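About Handis

Handis is a training school for people who work, or hope to work, in the handling and service of bottled drinks. We teach the everyday skills that sit between the delivery door and the customer's table: receiving, checking, storing, setting out, pouring, clearing and keeping records. Our students come from hotels, school dining rooms, event halls, small groceries and care homes. Some arrive in their first week of employment. Others have held the same post for many years and are sent by their employers to bring their practice up to date.

The school occupies the ground floor of the Alcantara Building. Our classrooms, stockroom, wash area and offices are on a single level, with step-free access from the street.

Our History

Handis began as the training department of Dasilora, a regional supplier of juices, waters and soft drinks to institutional kitchens. The department was first asked to prepare a short course for the supplier's own delivery staff. Customers soon requested places on the same course, and within a few terms the number of outside students was greater than the number of employees. Handis was then established as a separate school with its own premises, its own staff and its own admissions process.

Dasilora continues to supply a portion of the bottles used in our practical sessions, on ordinary commercial terms. It has no role in setting the curriculum or in grading student work. Bottles from other suppliers are used in every course, and students are expected to become familiar with a range of shapes, closures and sizes before they are assessed.

What We Teach

The Foundation Course is the core of our program. It consists of 9 units, taken in order, and requires 42 hours of attendance. Each unit combines a period of classroom instruction with a longer period of supervised practice. The units are as follows:

Unit 1. Receiving and checking deliveries
Unit 2. Reading labels, date marks and lot codes
Unit 3. Storage, shelving and stock rotation
Unit 4. Lifting, carrying and setting down
Unit 5. Table layout and placement
Unit 6. Opening, pouring and resealing
Unit 7. Spills, breakage and surface care
Unit 8. Empties, returns and recycling
Unit 9. Records and end-of-day procedure

Students who complete all units and pass the practical assessment receive the Handis Foundation Certificate. Students who miss a unit may take it with a later group at no additional charge, provided that they do so before the assessment.

Two shorter courses are offered to certificate holders. Stockroom Practice covers ordering, shelf planning and the handling of damaged goods. Dining Room Practice covers service to large groups, service to guests with limited grip or vision, and the preparation of side tables and drink stations.

The Practice Tables

Practical instruction takes place at white tables, which are kept clear of everything not needed for the exercise. A plain surface allows the student and the instructor to see drips, rings and labels without difficulty. Bags, coats, telephones and notebooks are left on the shelves by the classroom door.

Exercises begin with a single bottle. The student is asked to bring it to the table, set it upright, and release it without a second adjustment. The bottle must stand where it was intended to stand. When this can be done consistently, the exercise is repeated with bottles of different weights, then with pairs, and finally with a full table setting. Many new students are surprised by how much time is given to this first exercise. It is our experience that most breakage and most spills in a working dining room occur at the moment of setting down, and we have kept the exercise in its present form for that reason. 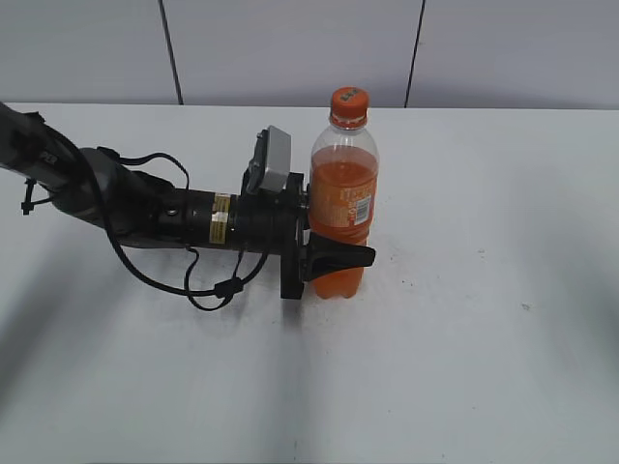 Clear plastic bottles are used for the opening units. The level of the liquid can be read from across the table, and a colored drink, such as an orange one, shows the student how far the contents move when a bottle is lifted, tilted or put down too quickly. Glass is introduced in Unit 6, after the student has passed the carrying exercise in Unit 4. Opaque bottles and cartons follow, and with these the student must judge the remaining quantity by weight.

Grip is taught with equal care. A full bottle is held at or below the middle, with enough pressure to control it and no more. Thin-walled bottles will give under the hand if they are squeezed, and an open bottle that is squeezed will overflow. Students practice with sealed bottles first. They then practice with open bottles filled to a marked level, and the level is checked again at the end of the exercise.

Our Stockroom

The stockroom at Handis is a working store and is run to the same standard that we ask of our students. It holds 170 bottles when fully supplied, arranged by type and date. Older stock is kept at the front of each shelf and newer stock behind it. Heavy items are placed between knee and shoulder height. No product is stored directly on the floor, and no product is stored above the height that the shortest member of the group can reach without a step.

Students are responsible for the stockroom during their course. At the start of each practical session, one student is assigned to issue bottles and another to receive them back. Both sign the stock sheet. Differences between the sheet and the shelf are discussed with the group before the session closes. We do not treat such differences as a disciplinary matter. Finding them is part of the work of Unit 9.

Bottles that have been opened for practice are not served. Those containing liquid past its date are emptied, rinsed and, where the container is suitable, refilled with colored water for use in lifting and pouring exercises. Refilled containers are clearly marked and are kept on a separate shelf. Food and drink may not be consumed in the practice room or the stockroom at any time.

Care of Surfaces

A clean table is treated at Handis as part of the service and is assessed as such. Tables are wiped before the first bottle is placed, after each exercise, and at the end of the session. Sugary drinks leave a film that is hard to see when dry and that causes bottles to stick or drag. Students learn to check for this film with the back of a clean hand, and to wipe the base of a bottle as well as the place where it stood.

Cloths are issued in two colors, one for tables and one for bottles. They are laundered on the premises. Spray cleaners are applied to the cloth and never directly to a table on which bottles are standing.

The Rireck Method

Our approach to table layout is known as the Rireck Method, after the dining hall in which it was first tried. The method divides the table into three zones: a zone for items in use, a zone for items waiting, and a zone that is left open for the hand and forearm. The third zone is the one most often neglected in practice. A bottle placed within the path of the arm will sooner or later be struck by a sleeve or an elbow. Students are asked to mark the zones with tape during Unit 5 and to work without the tape from Unit 6 onward.

The method may be adapted to counters, carts and side tables. Printed layout sheets for each of these are provided to students and are available to partner institutions on request.

Partner Institutions

Handis currently works with 41 partner institutions, including hotels, residential homes, schools and community halls. Partners reserve places on the Foundation Course for their employees and may request that the layout exercises be based on the dimensions of their own tables. Representatives of partner institutions are invited to the practice room each April to observe the assessments and to review proposed changes to the curriculum.

Admissions

Applicants must be at least sixteen years of age. No previous experience is required. Applicants who have a condition affecting grip, reach, balance or sight are welcome and are asked to tell us in advance so that the table height and the equipment can be arranged accordingly.

The application form may be requested from the school office or completed in person at the reception desk in the Alcantara Building. Visitors wishing to see the practice room before applying may attend the open session held on Thursday afternoons during term. Closed, flat-soled shoes are required for entry to the practice room and the stockroom.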